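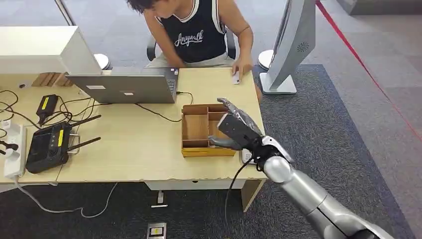
How to budget for a desk-mounted robot arm and hand

Most first budgets for a robot arm have one large line for the arm and very little else. The arm is the easy part, because the supplier gives you a price. The rest of the bench is where the money goes missing. These steps assume one arm, one hand and one desk, with a laptop to run it all.

Step 1. Write down the job

Use one sentence. "Pick small parts out of a divided cardboard box and put them on the desk" is good enough. If you can't say it in a sentence, don't ask for quotes yet. The job tells you how far the arm must reach, how much it must lift, and whether you need fingers at all. A plain two-finger gripper costs far less than a jointed hand and is easier to get repaired.

Step 2. Get separate prices for the arm and the hand

Suppliers like to quote them together. Ask for two lines. Monique Delorme, who does the buying for our Drirkercombe office, had a joint quote from Turkeo last November and could not compare it with anything until it was split. Ask at the same time what the wrist cable costs as a spare. It hangs and flexes with every move, so buy 2 at the start.

Step 3. List what sits on the desk

Walk round a working bench and write down everything with a plug or a lead. Typically:

- laptop, plus its charger
- router and power adapter
- power strip with spare sockets
- network and power leads in the right lengths
- trays, boxes or dividers for the parts

Our small items came to 431 euros. The first budget had nothing for them.

Step 4. Check the desk and the floor

Find the nearest floor socket and measure from there to the desk before you order leads. Look at the desk legs and the edge of the top as well. A light office desk may be fine for a laptop and a box of parts, but ask the supplier what the arm itself should be fixed to. Bodin quoted us 197 euros for a mounting plate, delivery included.

Step 5. Budget for the person

Someone will sit at that desk for whole days, setting out parts and starting runs. Put their hours in the budget, and a decent chair. Florian Sabatier planned for seven days of setting up and used all of them before the first proper trial.

Step 6. Hold some money back

Keep a separate line for repairs, and don't spend it on extras in the first month. Fingers and cables are the parts to cover first – ask for repair times in writing along with the price.

Related guides

Renting or buying a robot arm
Questions to ask before you sign a service contract
Rutosano grippers: reading the price list
Planning power sockets for a test bench
Spare parts to order on day one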